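검색어를 입력하세요
검색

그리퍼를 비교하기 전에 카메라를 붙인 자리부터 적읍시다

저는 한국어로 긴 글을 자주 쓰지 않습니다. 문장이 조금 딱딱해도 이해해 주시기 바랍니다. 그래도 한국어로 쓰고 싶었습니다. 우리 모임의 그리퍼 비교 자료를 읽는 분들이 대부분 한국어를 쓰고, 지난번 발표 뒤에 받은 질문도 모두 한국어였습니다.

질문은 거의 같은 내용이었습니다. "그래서 Ursu가 좋습니까, Korska가 좋습니까?" 저는 그 자리에서 대답을 잘 못 했습니다. 준비한 표에는 분명히 숫자가 있었고, Ursu 쪽이 더 높았습니다. 그런데 표를 화면에 띄우고 설명하는 동안 저는 점점 그 숫자를 믿지 않게 되었습니다. 집에 돌아와서도 계속 생각했고, 생각한 것을 적어 봅니다.

먼저 무엇을 했는지 말씀드리겠습니다. 우리는 Clerosby라는 시뮬레이션 환경에서 같은 팔에 그리퍼만 바꾸어 달고 작은 음식을 집는 과제를 돌렸습니다. Ursu는 손가락이 두 개인 평행 그리퍼이고, Korska는 손가락이 세 개이고 끝이 부드러운 재질로 설정된 그리퍼입니다. 기간은 6주였습니다. Ursu로 877번, Korska로 604번을 돌렸습니다. 횟수가 다른 이유는 단순합니다. Korska의 접촉 계산이 무거워서 같은 시간에 많이 돌리지 못했습니다. 이것부터 공정하지 않다고 하시는 분이 계셨는데, 저는 그 점은 크게 걱정하지 않습니다. 횟수는 표에 적혀 있고, 읽는 사람이 감안할 수 있습니다.

제가 걱정하는 것은 표에 적혀 있지 않은 것입니다.

과제는 쉬워 보입니다. 식탁보를 덮은 둥근 탁자가 있고, 그릇에서 딸기를 집어 밖으로 옮기면 됩니다. 빵은 방해물로 넣었습니다. 사람이라면 이야기를 하면서도 할 수 있는 일입니다. 하지만 그릇이 있으면 그리퍼에게는 다른 문제가 됩니다. 평평한 탁자 위의 딸기는 옆에서 와도 되고 비스듬히 와도 됩니다. 그릇 안의 딸기는 거의 위에서 내려와야 하고, 손가락을 벌릴 수 있는 폭도 그릇의 벽이 정합니다.

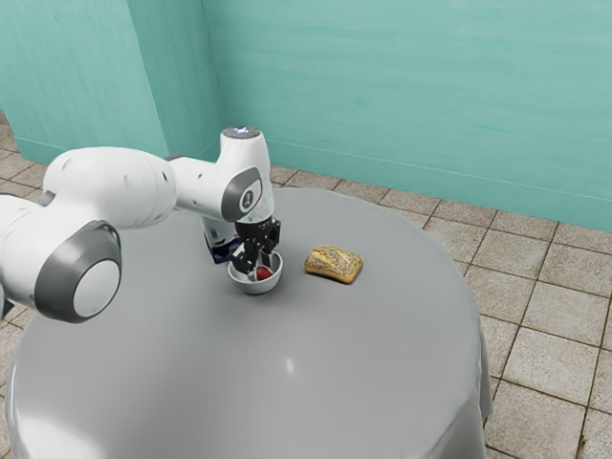
두 손가락 그리퍼를 그릇 안으로 내린 자세. 오른쪽의 빵은 방해물이다. (Clerosby 렌더링)

외부 카메라로 보면 모든 것이 잘 이해됩니다. 팔이 어디에서 오는지, 손목이 서 있는지, 빵과 그릇 사이에 여유가 있는지 한눈에 들어옵니다. 저도 발표 자료에는 이런 시점만 넣었습니다. 보기에 좋고, 듣는 사람도 고개를 끄덕입니다. 그러나 우리의 제어기는 마지막 접근 단계에서 외부 카메라를 쓰지 않습니다. 손목 카메라만 씁니다. 그러니까 저는 제어기가 보지 않는 그림을 보여 주면서 제어기의 성적을 설명한 셈입니다.

손목 카메라는 그리퍼를 바꿀 때 따라서 바뀝니다. 이 말이 이 글에서 제가 제일 하고 싶은 말입니다. 우리는 "같은 팔, 같은 카메라, 다른 그리퍼"라고 표 위에 썼습니다. 카메라의 모델과 해상도는 정말로 같았습니다. 하지만 Korska는 몸통이 길어서 Ursu의 브래킷을 그대로 쓰면 몸통이 시야를 가렸습니다. 그래서 카메라를 바깥쪽으로 옮기고 각도도 조금 더 안쪽으로 돌렸습니다. 그 작업을 한 사람은 저입니다. 저녁 시간에 혼자 했고, 기록에는 "카메라 위치 조정"이라고 한 줄만 남겼습니다. 몇 도를 돌렸는지는 설정 파일을 열어야 알 수 있습니다. 표만 읽는 사람은 알 방법이 없습니다.

각도를 조금 돌린 것이 무슨 큰일이냐고 물으실 수 있습니다. 저도 처음에는 그렇게 생각했습니다. 그런데 마지막 접근에서는 물체가 화면의 가장자리로 밀려납니다. 카메라는 손가락과 같은 자리에 있을 수 없으므로 항상 조금 떨어진 곳에서 내려다봅니다. 손가락이 물체에 가까워질수록 중요한 것은 화면의 아래쪽 끝에 모이고, 화면의 넓은 부분은 그릇의 안쪽 벽이나 탁자가 차지합니다. 제어기는 그 좁은 부분만 가지고 손가락을 언제 닫을지 정해야 합니다. 그곳에서 각도의 차이는 물체가 보이느냐 안 보이느냐의 차이가 됩니다.

딸기는 이 점에서 나쁜 물체이고, 그래서 좋은 시험 물체입니다. 위에서 보면 잎이 먼저 보입니다. 잎은 초록색이고 별처럼 퍼져 있어서 열매의 폭을 가립니다. 제어기가 잎의 폭을 열매의 폭으로 착각하면 손가락을 너무 넓게 벌립니다. 탁자 위에서는 그래도 괜찮은데, 그릇 안에서는 손가락이 벽에 닿습니다. 저는 실패한 기록을 다시 열어 보면서 이런 경우를 여러 번 만났습니다. 표에는 모두 "파지 실패"로 들어가 있었습니다. 그리퍼가 놓친 것과 카메라가 못 본 것이 같은 칸에 들어 있었습니다.

아래 화면에서 손가락 끝은 양쪽에 조금만 나와 있고, 딸기는 꼭지와 잎이 대부분이며 빨간 부분은 가는 띠만큼 남았습니다. 제어기는 이 정도의 정보로 판단을 해야 합니다.
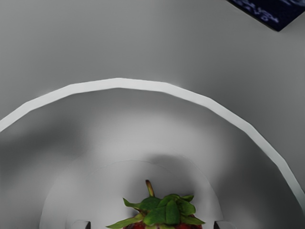 Jianhua Lu는 제 생각에 동의하지 않았습니다. 초고를 읽고 보낸 답장에서, 그리퍼와 카메라 브래킷은 어차피 한 세트로 사고 한 세트로 쓰는 것이니 나누어서 평가할 필요가 없다고 했습니다. 현장에서 필요한 것은 그 세트가 일을 하느냐 못 하느냐이고, 몸통이 길어서 카메라를 나쁜 자리에 놓아야 한다면 그것도 그 그리퍼의 단점으로 계산해야 한다는 의견이었습니다. 그리고 시야가 문제라면 마지막 단계에도 외부 카메라를 같이 쓰면 된다고 덧붙였습니다.

저는 이 의견을 며칠 동안 생각했습니다. 첫 번째 부분은 반쯤 맞다고 봅니다. 물건을 사는 사람의 입장에서는 세트의 성적이 필요합니다. Nodton의 작업장처럼 이미 카메라 자리가 고정된 곳이라면 더욱 그렇습니다. 그렇지만 세트로 평가하려면 세트라고 써야 합니다. 우리 표의 제목은 "그리퍼 비교"였습니다. 그리고 브래킷은 제가 하루 저녁에 정한 것입니다. 다른 사람이 정했다면 다른 각도가 되었을 것이고, 성적도 달라졌을 수 있습니다. 제 저녁의 선택이 Korska의 단점이 되는 것은 Korska에게 조금 억울한 일이라고 생각합니다.

두 번째 부분, 외부 카메라를 같이 쓰자는 제안에는 찬성하기 어렵습니다. 낮은 그릇에서는 도움이 될 것입니다. 하지만 팔이 그릇 위로 들어가면 손목과 그리퍼 자체가 물체를 가립니다. 외부 시점에서 사람인 저는 가려진 부분을 상상으로 채웁니다. 조금 전까지 딸기가 거기 있었다는 것을 기억하고 있어서 그렇게 할 수 있습니다. 우리의 제어기는 지난 장면을 기억하지 않습니다. 카메라를 하나 더 달면 보정도 하나 더 늘어나고, 그 보정이 틀렸을 때 누구의 잘못인지 찾는 일도 늘어납니다. 저는 이미 손목 카메라 하나의 각도도 제대로 적지 못한 사람입니다.

시뮬레이션이라서 괜찮다는 말도 들었습니다. 어차피 가짜 방이고 가짜 딸기이니 나중에 실제 장비로 다시 하면 된다는 것입니다. 이 말은 저를 조금 불편하게 합니다. 실제 장비에서는 브래킷을 바꾸려면 나사를 풀고, 부품을 새로 만들고, 케이블이 닿는지 확인해야 합니다. 귀찮은 일이어서 사람이 기억합니다. 시뮬레이션에서는 숫자 2개를 고치고 저장하면 끝입니다. 쉬우니까 기억에 남지 않고, 기억에 남지 않으니까 보고서에도 안 들어갑니다. 저는 시뮬레이션에서야말로 기록을 더 엄격하게 해야 한다고 생각합니다.

그 대신 시뮬레이션에는 실제 장비에 없는 장점도 있습니다. 같은 초기 상태로 정확히 돌아갈 수 있습니다. 딸기의 방향, 그릇의 위치, 조명까지 똑같이 놓고 카메라의 각도만 바꾸어서 다시 돌릴 수 있습니다. 우리는 이 장점을 쓰지 않았습니다. 그리퍼를 바꾸면서 초기 상태는 무작위로 뽑았고, 횟수가 많으면 평균이 해결해 줄 것이라고 믿었습니다. 평균은 물체의 위치에 대해서는 해결해 줍니다. 모든 시도에 똑같이 들어 있는 브래킷의 차이는 몇 번을 돌려도 그대로 남습니다.

그래서 저는 다음 비교표에 세 가지를 넣자고 제안합니다. 하나는 그리퍼마다 손목 카메라의 위치와 각도를 숫자로 적는 칸입니다. 또 하나는 손가락을 닫기 직전의 손목 카메라 화면입니다. 성공한 것과 실패한 것을 같이 넣어야 합니다. 외부 시점의 보기 좋은 그림은 그 옆에 작게 넣어도 충분합니다. 마지막으로 실패의 칸을 나누었으면 합니다. 닫는 순간 물체가 화면에 충분히 보였는데 놓친 경우와, 보이지 않아서 잘못 닫은 경우를 따로 세는 것입니다. "충분히"를 어떻게 정할지는 저도 아직 모릅니다. 열매의 보이는 넓이로 정할 수도 있고 윤곽의 길이로 정할 수도 있는데, 잎이 있는 물체에서는 둘 다 문제가 있습니다. 이 부분은 의견을 받고 싶습니다.

기존의 표를 내려야 하느냐고 묻는 분도 있었습니다. 저는 내리지 않고 제목을 고쳤습니다. 지금은 "그리퍼와 카메라 장착의 조합 비교"라고 되어 있습니다. 길고 예쁘지 않은 제목입니다. 한국어로 더 자연스러운 표현이 있으면 알려 주십시오. Korska의 브래킷은 새로 그리고 있고, 두 그리퍼 모두 같은 초기 상태에서 다시 돌릴 예정입니다. 접촉 계산이 여전히 무거워서 시간이 걸릴 것 같습니다.

처음의 질문, Ursu가 좋으냐 Korska가 좋으냐에 대해서는 아직 대답하지 않겠습니다. 다만 지금의 표를 보고 Ursu를 사려고 하시는 분이 있다면, 그쪽 팔에서는 카메라가 어디에 붙는지 먼저 확인해 보시기를 부탁드립니다.

이 사이트는 이용 편의를 위해 쿠키를 사용합니다. 계속 이용하시면 쿠키 사용에 동의하는 것으로 간주합니다. 동의 설정 변경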